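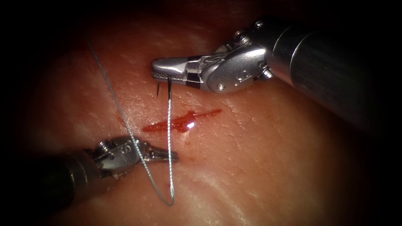
Recording suturing demonstrations for the Pravudix learning system

Demonstrations submitted to the Gitirmont archive must follow the procedure set out on this page. Each recording covers one complete stitch, from first grasp of the needle to the trimmed tails. Before starting, confirm that both instruments can be seen by the fixed camera. The needle should be clamped in one driver with the jaws fully closed and the other grasper left free, its tips near the tissue, so that the model learns a consistent starting position. Thread may lie in a loop between the two arms, provided that it does not hide the jaws.

1. Start the Skomer logger and wait for the ready signal. Arm positions and all camera views must share one clock.

2. Carry out the stitch at normal working speed. Do not pause for the benefit of the camera.

3. If the needle is dropped, continue. Recoveries are valuable to the model — a set of 200 recordings should contain at least 11 of them.
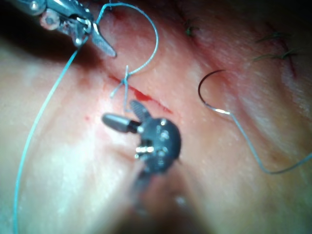
4. Stop the logger once both instruments have been withdrawn, and enter the outcome as complete, recovered or abandoned. Abandoned attempts are kept in a separate folder and must not be deleted.

5. Mark the start and end of each stage in the Myklebust labelling tool. A stage begins when the jaws first move towards their target. Two reviewers label every recording independently, and differences are settled before release.

Training begins when 1000 accepted recordings are held. Operators will be told in September which stages require further examples.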